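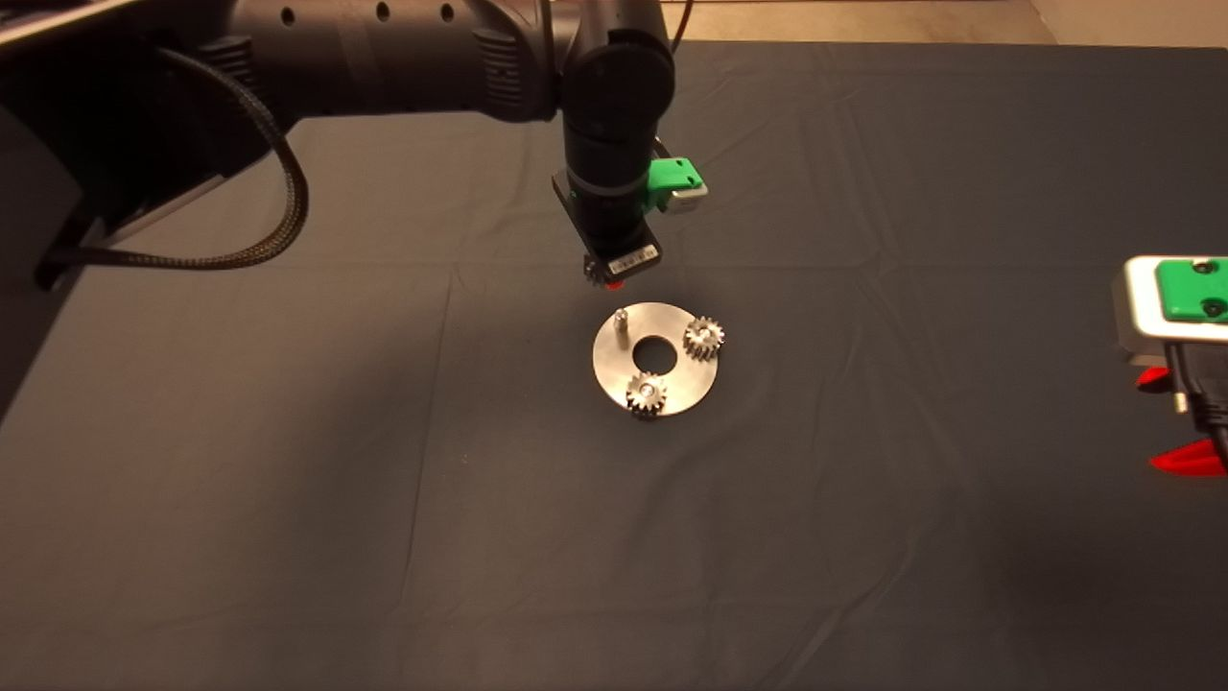
Automation / Kit reviews / Thread

Penari wants $3,457 for the two-arm assembly kit. I've had it on a table since Tuesday and I have opinions. Long one, mute me now if you came for the keyboard posts.

1/ The pitch: two grippers, one controller, a gear-and-peg task board, and "insertion skills" you're supposed to get going in an afternoon. The sales page says afternoon four times. Mine took until Thursday.

2/ The gear board is the demo everybody posts. Steel ring, pegs, spur gears. Two gears down on their pegs and the third held over the empty one makes a very nice still. Please remember that every vendor's still is taken at exactly that point.

3/ What I want from a vendor is the next ten seconds, uncut, with a clock in the corner. I asked Penari for that. They sent me a brochure.

4/ So I ran it myself. 500 tries, same peg, same gear, default settings, in batches over two evenings. Almost 3 in every 10 needed me to step in. The usual failure is the gear landing tilted on the rim of the peg and the arm pushing down anyway.

5/ You can tune that out, partly. Lower the downward force, slow the approach, add a small wiggle. It got better. It also got slow enough that I made coffee and came back to the same gear.

6/ The red fingertips are good. Small, they pinch a little metal gear without chewing it up, and mine show no wear yet. If Penari sold just the fingertips I'd buy a bag of them and go away happy.

7/ Cable routing is bad. You get a big braided loop hanging off the arm and the manual says to "dress as needed." For this money I'd like somebody else to have dressed it. Mine snagged twice on a wide move.

8/ Put a cloth down, by the way. Dark and matte. On a bare shiny table the camera side kept losing the edge of the plate. A wrinkled cloth is fine, I never ironed anything.

9/ Now the service plan - $2,295 a year, run by a reseller called Varov. You get remote tuning and "priority parts." I opened a ticket about the tilted gears. The reply told me to check that the peg was clean. The peg was clean.

10/ Second ticket, different agent, much better. Sent me a real settings file and explained what two of the numbers did. So there is a competent person in there and you may or may not get them.

11/ Several of you asked about the Dehghan kit. One arm, cheaper, uglier software. I had one on loan last October and it did the peg job at about the same pace. What it can't do is hold a part with one hand and work on it with the other.

12/ But look at the gear task again. One arm can do it. The second gripper mostly waits off to the side. If your real job needs two hands, test your real job, because this board won't tell you much about it.

13/ Findadeck has the same Penari bundle listed with "lifetime calibration." I asked whose lifetime. Still waiting. I'd leave that one alone until they put it in writing.

14/ Would I pay for it? With my own money, no. For a school lab with a patient tech and a few months to spare, maybe, and skip the service plan the first year.

15/ Prices are what I was quoted as of 10 July 2021. Trial log goes up once I've fixed the column headings. If you own one and your numbers beat mine, post them, and say how many tries.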